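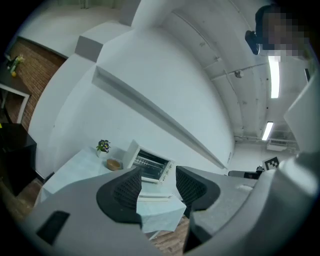 Stilumside two-finger hand gripper, gray, with mesh pads. Toaster oven not included.

Stilumside Hand Gripper, Classroom Edition
Sold by the Trurnatero student robotics club
In stock: 24

The Stilumside is a hand-held gripper for teams that want to teach a robot a household chore and have discovered that the robot would like to see it done first. A student holds the tool, does the chore with two plastic fingers, and comes away with a recording and a new respect for thumbs.

It began as a semester project by Neusa Mendonça and Irfan Ansari, who needed one for the Mendoza Kitchen Challenge and had the budget of people who needed one for the Mendoza Kitchen Challenge. They placed second. The team that beat them has since ordered 2.

What you get
Gripper body with rounded housing, gray
Pair of matching fingers, gray
Pair of black mesh-textured pads, fitted
Spare pads, one pair
Printed build notes, including the page where Irfan argues with himself about screws

Details
Finger material: plastic, matte
Rated pad life: 3000 grasps, fewer if your team practices on cheese graters
Assembly time: nearly 70 minutes for a first-year student, longer with advice
Colors: gray. We had a vote on this and gray was the only filament left.

Choosing pads
The mesh pads suit bowls, oven door handles and most things with an edge. They are poor at wet soap. Dasudstead High asked for a soap pad and Nicanor Ocampo is working on it, in the sense that he has bought soap.

Care
Wipe the pads with a damp cloth. Do not put any part of the gripper in the dishwasher, even if unloading the dishwasher is your competition task. Keep the fingers out of hot ovens.

Ordering
Clubs and classes can order by school purchase form. Esperanza Toledo handles shipping and will write back after last period. Orders placed now go out in March, once exams are over and we have the workbench back.

Repairs: send the gripper to Wenceslao Sandoval with a note saying what happened. He would prefer the real version.

Page updated February 5, 2018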